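Re: [stullow-parts] Hinged boxes for resistor stock

Riaan Masilela wrote:
> Before I order more, are people still using the hinged grey boxes
> for resistors? I have 479 values loose in envelopes.

Yes, the same type.

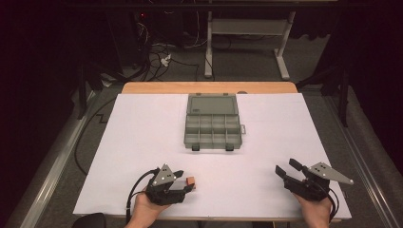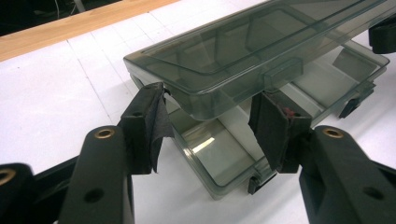
Sort by decade first, then by value within each decade. I gave up on E96 order at 300 - too many gaps. Label the tray as well as the lid, and keep the 2 W parts apart as the leads need more room. My list stands at 957 lines and I can send it as CSV.

Tín Huỳnh

Recent in this list:
Velell bench supply, fan noise
Stisbridge swap table, January
Re: Tinned copper wire, part reel
Crimp tool jaws wanted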